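Capital Expenditure

The form wanted to know the useful life of the asset. I had got as far as my own name and the date, and had enjoyed both, and then there was this box, and beneath it a smaller box that said "basis of estimate".

I rang Skumura and asked the salesman how long a pair of robot arms lasted.

"Doing what?" he said.

"Packing."

"Packing what?"

I told him stationery, mainly. Flingate sends out boxes to people who have started new jobs. The employer pays us, the new person gets a box on the doorstep, and inside are some pens, a roll of tape and whatever else the employer has decided expresses its values. One of our clients makes camping stoves and insists on a lighter. The salesman listened to all this with what I took to be interest, and then said it depended on the duty cycle.

I wrote "depends on duty cycle" in the box for basis of estimate. In the box for useful life I wrote 7, as it was the number already in there from whoever had last used the form, to buy a forklift.

The forklift was a good precedent in several ways. It had been approved. It had been approved quickly, by a man who has since left to run a vineyard, and its payback had been calculated to the month. I had looked for any sign that anyone had gone back afterwards to see if the month was right. I found a birthday card for the forklift, but nothing financial.

My own payback would be looked at by Philomena Scanlon, who had arrived in the spring and had already sent back the request for the new kettle.

I don't want to be unfair to her about the kettle. The request had said "kettle, urgent" and had no figure on it. She had written underneath asking what it would cost and what we were doing for hot water in the meantime, and these were reasonable questions, and we drank cold squash for six weeks while we composed ourselves to answer them.

So I was careful. I had three quotes. Skumura's was the middle one at £51,000, including two arms, the cameras, the grippers and something called commissioning. Brennan's was cheaper and didn't include the grippers, so what they were offering was, as far as I could tell, a very expensive way of nudging things. The third came from a firm whose name I have promised not to repeat, and ran to a whole new building.

The finance system was Tristico. Tristico is where budgets go to be told they are in the wrong cost centre. I put the arms under Plant, and it said Plant was closed. I put them under Tools, and it asked me to confirm that I wished to buy a tool costing more than the annual allowance for tools, forever. I put them under Staff, in a spirit of experiment, and it asked for their national insurance numbers.

In the end I rang the Tristico helpline and was told to choose Other and describe it in my own words. There was room for forty of those, or so it felt. I wrote: "Two arms. To put things in boxes."

Skumura, meanwhile, had agreed to let us try before we bought. They brought a pair in and fixed them to a table in the end room, and a quiet engineer spent a morning coaxing them about. He suggested we start with one item. I suggested tape, on the grounds that you can drop tape.
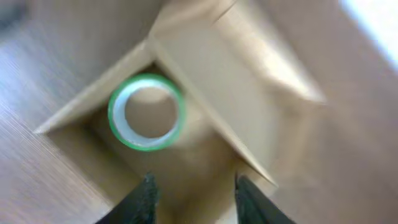
What I had not put on the form, and now saw that I ought to have, was the box itself. I had budgeted for arms. I had assumed that boxes were free, in the sense that we already had a great many. But our boxes come flat, and a person makes them up with both hands and a knee, and the engineer, when I asked how the arms would manage the knee, looked at me with real sympathy.

"You'd want an erector for that," he said.

I asked what one of those cost. He told me. I went and stood in the corridor for a bit.

When I came back I had decided that the boxes would be put up by Colm, who put them up now. This was cheaper, and it had the merit of being true. It did rather damage the paragraph headed "Labour saving", in which Colm had been saved entirely. I crossed him out and put "partly". Then I thought about Colm reading it, and put "freed for other duties", and then I thought about what the other duties were, and they were mostly putting up boxes.

He came in at dinner time to have a look at the arms and eat his sandwich. He watched them with his head on one side.

"Are they quick?" he said.

"They get quicker," I said, for that was in the brochure.

"I don't," said Colm, fairly cheerfully, and went back to it.

I had one more difficulty, and it was spares. The brochure recommended an allowance for wear parts. It was a percentage, and it was in a footnote, and I am convinced that the footnote was the most honest part of the brochure. Fingers wear. Cables wear, because they bend every time the arm does, and the arm is for bending. The engineer told me all this without being asked, while tidying his lead away, and I liked him for it and wished he would stop. Each thing he mentioned was a line, and each line went to the bottom of the page and came back up as payback. By mid-afternoon my arms were going to pay for themselves at about the point the forklift was due to die.

There was also insurance. There was also the floor, which had to be level. There was a guard, or possibly a mat, or possibly a line of yellow paint, depending on a risk assessment that would itself have to be paid for out of Other. I rang a man about paint.

I want to set down that I did not fiddle the figures. I moved them. Training had been in the first year and I moved it to the second, reasoning that we could learn slowly. Commissioning I left alone, as I still didn't know what it was and was afraid of waking it. For the number of boxes we expected to send out, I used October, when all the graduates start and the place is up to its neck. I multiplied October by twelve. It gave a beautiful figure. I sat and looked at it, and it looked back at me like a dog that has been in the bin.

I took it out again and used the real one. Payback went up to six years, against a useful life of seven, and the seven, as I say, was the forklift's.

At four o'clock Philomena Scanlon came down to see the trial. I had hoped she would come in the morning, when it was only tape. The client with the camping stoves had heard about the project and wanted to know it would cope with their range, so by now the other things had been put out as well, and the engineer had a look I had last seen on my brother at his driving test.

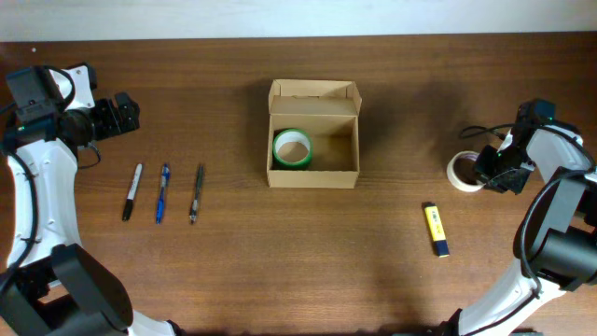
What happens on the days there's nothing to pack, Philomena Scanlon wanted to know. She had the form in her hand and had clearly read it, down to the part about the paint.

I said that on those days the arms would be idle.

"And Colm?"

"Colm does the post, and the deliveries, and he did the gutter."

"Is the gutter in here?" She turned over a page. "You've got him freed for other duties. I couldn't see what it was costing us now, for him to do them."

I said it wasn't costing anything, he just did them. She wrote this down. It's an awful thing, watching a sentence of yours being written down.

She asked the engineer whether the arms could be rented. I had never asked him that. I had asked him about duty cycle and torque and whether the grippers were dishwasher safe, and it had not crossed my mind that a company that would lend you a thing for a day might also lend it to you for a month. He said they could. He said a fair few customers had them for the busy season and gave them back.

"Our busy season's October," said Philomena Scanlon.

"Then you'd want to book by summer," he said.

She turned to me and asked what I thought. I thought about the form, all seven pages of it, and Plant and Tools, and the man with the paint, who was coming to measure. I said I thought it was well worth exploring. She said good, and that it would need to come out of a different budget, revenue and not capital, and there was a form.

She was nice about it. She gave me hers to copy from. It was the kettle one, with the figure filled in, and she had approved it that morning.

I told Colm on my way out. He was flattening cardboard behind the loading door.

"So they come in October," he said.

"If we book."

"And who puts the boxes up?"

"You do."

He nodded and got on with it, and I went to ring the man about the paint, who had already set off.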